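Stage Lighting for Small Halls: Your Questions

November | By Torquil Cairns

Can I light a whole play with 8 lamps?

Yes! I did it for two seasons at the Zerkstead hall, which seats 361 when the balcony is open. Put four out front, two at the sides and two behind, and let the actors find the bright spots - they always do.

Why does everyone look ill under my colored lights?

You've probably gone for one strong color and nothing else. Pink is the worst for it (I love it anyway). It gets into anything pale and stays there.
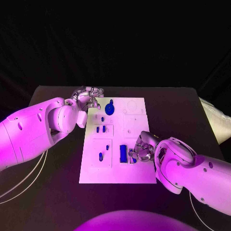 Do I need a black curtain at the back?

I'd buy one before I bought another lamp. Mine cost 500 secondhand and has been through every show since. Hang it with plenty of folds, and keep your back lights off it.

How early should I set up?

Before the cast gets there, if they'll give you the key. I like a full hour with the hall to myself and a flask of tea.

Recent posts
Dimmers I regret buying
Taping down cables at the MacAulay Rooms
Reader letters: fog machines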